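Print this page | E-mail this page

Open Day: Frequently Asked Questions

When is the demonstration area open?
The Brolora building will be open to visitors in May from 10 a.m. Demonstrations are given to groups of up to 39.

What will visitors see?
A robot with two arms and jointed hands works at a table with a white board of blue parts and white fixtures. Kimutai Mollel will take questions.

Is there a charge?
Admission is free. Parking at the Zúñiga lot is limited to 80 cars.

May children attend?
Yes. Children must remain with an adult and behind the marked line.

Whom should schools contact?
Please write to Sheila Sowerby before booking a bus.

Print | E-mail

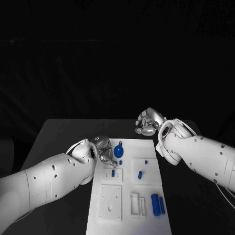
Wamanach Department of Automation, Visitor Services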